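Ratgeber > Küche > Sauberkeit

Startseite Küche Bad Werkstatt Vorrat Leserpost Archiv

Lesezeit: 6 Minuten

Was vom Küchenschwamm-Wissen übrig bleibt, wenn man es nachprüft

Kaum ein Gegenstand im Haushalt kostet so wenig und zieht so viele Ratschläge an wie der Spülschwamm. In die Mikrowelle soll er, in die Spülmaschine, ins Essigbad, ins Gefrierfach. Jede Woche ein neuer, jeden Tag ein neuer, nie wieder einer. Ich habe mir über den Winter angewöhnt, solche Tipps aufzuschreiben und der Reihe nach auszuprobieren, soweit das in einer normalen Küche ohne Labor geht. Keime sehen kann ich nicht, und wer behauptet, am Spülbecken mit bloßem Auge Hygiene beurteilen zu können, dem glaube ich auch den Rest nicht. Geruch, Griff, Kratzer und Haltbarkeit kann man aber sehr wohl beurteilen.

Mikrowelle

Der Klassiker. Nass hinein, volle Leistung, danach angeblich wie neu. Der Geruch ist hinterher meistens schwächer, das stimmt. Nach zwei Tagen ist er wieder da. Ob dabei genug abgetötet wird, hängt davon ab, wie gleichmäßig das Gerät heizt, wie nass der Schwamm ist und wie lange er drin bleibt, und zu allen drei Punkten findet man im Netz Angaben, die sich widersprechen. Trocken darf er auf keinen Fall hinein, das kann schmoren oder brennen. Schwämme mit Metallfäden gehören gar nicht in die Mikrowelle. Und wer ihn direkt nach dem Erhitzen ausdrückt, verbrüht sich die Finger.

Mein Urteil: ein ziemlicher Aufwand für zwei geruchsarme Tage. Ich lasse es.

Spülmaschine

Schadet wenig, wenn ohnehin ein heißes Programm läuft. Im Eco-Programm habe ich keinen Unterschied gemerkt. Der Schwamm muss oben festgeklemmt werden, sonst landet er auf dem Boden der Maschine und liegt im ungünstigsten Fall dem Sprüharm im Weg. Was mich an dem Tipp stört: Nach dem Programm liegt der Schwamm oft noch stundenlang in der feuchten, geschlossenen Maschine. Also herausnehmen, ausdrücken, aufstellen. Wer das vergisst, kann sich das Ganze sparen.

Essig, Natron und die Mischung aus beidem

Essig löst Kalk. Natron bindet manche Gerüche und scheuert ein wenig. Zusammengeschüttet sprudelt es hübsch, und danach hat man im Wesentlichen salziges Wasser. Trotzdem steht diese Mischung in jedem zweiten Ratgeber. Ein Schwamm, der über Nacht in Essigwasser gelegen hat, riecht nach Essig. Das kann man angenehmer finden als vorher, ein Beweis für irgendetwas ist es nicht.

Essig und chlorhaltige Reiniger dürfen nie zusammenkommen, auch nicht nacheinander im selben ungespülten Eimer. Dabei entsteht Chlorgas. Den Satz schreibe ich ohne jede Skepsis hin.

Der »antibakterielle« Schwamm

Von Willer gibt es einen mit Aufschlag, von Skistov ebenfalls. Auf den Packungen steht viel in großer Schrift und wenig in kleiner. Soweit ich es verstehe, soll die Ausrüstung vor allem das Material selbst schützen, also verhindern, dass es so schnell mieft. Teller macht sie nicht sauberer. Beide haben bei mir ungefähr so lange durchgehalten wie der namenlose aus dem Zehnerpack. Der von Skistov fühlte sich anfangs fester an, nach einer Woche Pfannen war davon nichts mehr zu merken.

Trocknen, der langweilige Tipp

Das Einzige, was bei mir wirklich einen Unterschied gemacht hat, war das Trocknen. Gründlich ausspülen, bis kein Schaum und keine Essensreste mehr drin sind, kräftig ausdrücken, hochkant hinstellen. Die Schale am Beckenrand, in der immer ein wenig Wasser steht, ist der schlechteste Platz von allen. Ein Drahtkörbchen tut es, eine umgedrehte Gabel auf der Abtropffläche auch. Der Silikonhalter von Harms mit den drei Rillen sah vernünftig aus, aber in den Rillen sammelte sich genau die Brühe, die er verhindern sollte. Er liegt jetzt in der Werkstatt und hält Bleistifte.

Noch etwas hilft: zwei Schwämme im Wechsel. Der eine arbeitet, der andere trocknet bis zum nächsten Tag durch. Das klingt nach doppeltem Verbrauch, verteilt aber bloß die Abnutzung.

Farben und Seiten

Die Lehre von den Farben wird gern mit großer Sicherheit vorgetragen: grün oder schwarz kratzt, weiß oder blau kratzt nicht. Als grobe Richtung taugt das. Verlassen würde ich mich darauf bei Glaskeramik, beschichteten Pfannen und lackierten Fronten nicht. Die Farbe legt der Hersteller fest, und eine Norm dafür ist mir nicht bekannt. Besser an einer Stelle probieren, die man später nicht sieht, und zwar mit dem Druck, den man wirklich ausübt, wenn das Nudelwasser angebrannt ist.

Für beschichtete Pfannen nehme ich nur die weiche Seite oder eine Bürste. Ist etwas festgebacken, kommt Wasser mit einem Tropfen Spülmittel hinein, kurz erwärmen, stehen lassen. Bei Edelstahl darf die raue Seite ran, immer in Schliffrichtung. Holzbretter vertragen sie auch, sollten danach aber stehend trocknen. Acryl und Hochglanz: gar nicht, egal welche Farbe.

Und die taillierte Form, die es inzwischen überall gibt? Angeblich greift sie sich besser. Ich merke das bei Gläsern ein wenig, bei Töpfen überhaupt nicht. In enge Schüsseln mit schmalem Boden kommt man mit einem gewöhnlichen Schwamm, längs halbiert, leichter hinein. 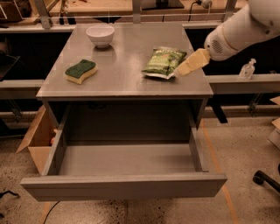

Lowri Kemeys: Beim Halbieren widerspreche ich. Die Schnittkante bröselt nach ein paar Tagen, und die Krümel hängen dann im Sieb. Ich nehme für schmale Gefäße seit Jahren eine Flaschenbürste und bin damit schneller. Beim Trocknen gebe ich Ihnen recht, wobei meiner in einer Küche ohne Fenster auch hochkant nicht über Nacht trocken wird. Haben Sie das im Januar bei geschlossenen Fenstern probiert oder im Sommer?

Im Januar, allerdings mit Heizung und einem Fenster, das ich nach dem Kochen kurz aufmache. In einer fensterlosen Küche würde ich den Schwamm woanders aufhängen, etwa an einer Klammer im Flur, auch wenn das keinen Schönheitspreis gewinnt. Das mit den Bröseln stimmt. Mit einem scharfen Brotmesser wird die Kante sauberer als mit der Schere, ganz weg geht es nicht.

Bürste statt Schwamm?

Die Bürste trocknet schneller, das sieht jeder, der beide nebeneinander liegen lässt. Sie hält auch länger. Für fettige Teller brauche ich damit aber mehr Spülmittel und mehr Wasser, und den Rand einer Tasse bekomme ich schlechter sauber. Die Holzbürste von Milix hat einen wechselbaren Kopf, was vernünftig wäre, wenn der Ersatzkopf nicht fast so viel kosten würde wie die ganze Bürste. Ich benutze beides und finde die Frage, was davon das Richtige sei, überschätzt.

Wann er weg muss

Einmal pro Woche, heißt es oft. Das ist leicht zu merken und für den Hersteller erfreulich. Wer allein lebt und zweimal am Tag einen Teller abwäscht, nutzt ihn anders als eine Familie mit Blechkuchen. Ich gehe so vor:

- riecht er nach dem Ausspülen noch, fliegt er raus
- löst sich die raue Schicht vom Schaum, ebenso
- ist er schmierig und bleibt es auch nach heißem Wasser, ebenso
- hat er rohes Fleisch, Geflügel oder dessen Saft berührt, sofort

Beim letzten Punkt nehme ich gleich Küchenpapier. Das ist nicht sparsam, erspart aber die Diskussion, ob die Mikrowelle nun reicht.

Das zweite Leben alter Schwämme sehe ich kritischer als die meisten. Für Fahrradkette, Schuhsohlen und den Grill ist nichts dagegen zu sagen. Im Bad weiterverwenden, gern, aber dann bitte eine Ecke abschneiden, damit er nicht wieder in der Küche landet. Als Drainage im Blumentopf, wie es jetzt öfter empfohlen wird, würde ich ihn nicht nehmen. Die üblichen Schwämme sind aus Kunststoff, und der zerfällt in der Erde in kleine Stücke, die man nie wieder herausbekommt. Sie gehören in den Restmüll.

Bleibt der Luffa. Hart, wenn er trocken ist, weich, sobald er nass wird, und bei Eiresten eine Plage - die Fasern halten alles fest. Meiner hing zuletzt am Haken neben der Gießkanne und putzt dort Tontöpfe. Dafür ist er gut.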